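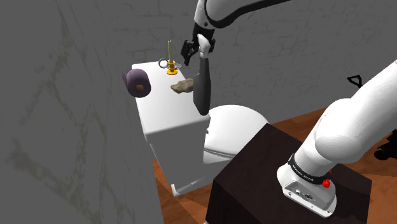 Varnishing over thin oil layers – how long do you wait?

gerholm_s
Oct 20, 2018
Finished a grey seascape on linen in August, thin layers throughout. The group show at Ollent hangs in 25 days and I'd like an even sheen. Is it too soon to varnish?

HinaJ
Too soon for a final coat. I wait six months whatever the thickness. Retouch varnish will even out the colour for now.

mulcahy_k
Disagree with six months. If it's thin and touch dry, a removable gloss is fine. I've done 40 or so canvases that way and had trouble with 2.

HinaJ
Two is plenty if a buyer has one of them.

A_Murthy
What medium did you use? Straight linseed in the darks changes the answer.

gerholm_s
Linseed in the sky, mostly solvent below the horizon. The sky is still a bit tacky in one corner.

mulcahy_k
Then leave it. I took "thin" to mean dry.

sowmya.p
Or hang it unvarnished. The centre of mine sank at last year's show and it sold anyway.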